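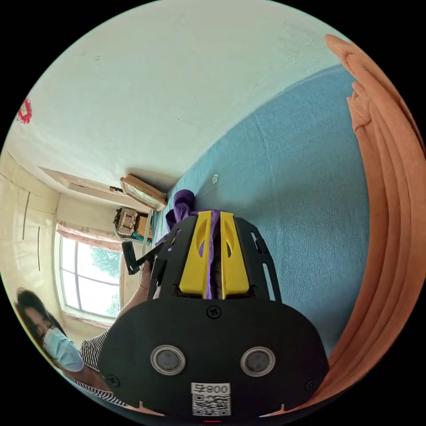
Purple cloth over a light blue bed sheet, with the orange curtain at right.

Visit report: Stollus textile care rooms, 2022-05-16

The Stollus site has 64 furnished rooms on two floors, used for wear and laundering trials of bed linen, curtains and small household cloths. Visitors were admitted in groups of four. Our group was led by Radka Stan, who manages the linen program, and the tour lasted 40 minutes, excluding the laundry hall.

The bedrooms are plain. Walls and ceilings are white throughout, and the color comes from the textiles. In the room we spent longest in, the bed had a light blue sheet with a fine woven texture. It showed a few soft creases. An orange curtain hung beside it in thick vertical folds, ruffled and bunched toward the top. Stan said the curtains are left on their rails for the full trial period and are judged on how the folds hang after repeated opening and closing.

Small cloths are handled separately from the sheets. Each is picked up, shaken out once, laid on the bed and folded in quarters. The purple cloths are from Dönmez and are rated for 100 wash cycles at the supplier's recommended temperature. Color transfer is the main concern when they are stored against pale bedding, and a sheet with any visible staining is withdrawn and logged by room number.

Sheets come from two suppliers, Dönmez and Temeo. The Temeo sheets have a deeper corner pocket, and the staff prefer them for the thicker mattresses on the upper floor. Crease assessment is done by eye, under the ceiling light first and then with the curtain open. Lint is recorded on the same form. We asked whether sheets were ironed between trials. They are not; they are line dried and put straight back on the bed.

The laundry hall is at the rear of the ground floor, reached through the linen store. Shelving in the store is labeled by room, with clean items on the left and items awaiting inspection on the right. Stock records are kept in Bistness, and each shelf list is reprinted at the start of the month. The May list was posted on the inside of the door.

Visitor parking is behind the building. The entrance is on the loading side, and the door is kept locked, so ring and wait.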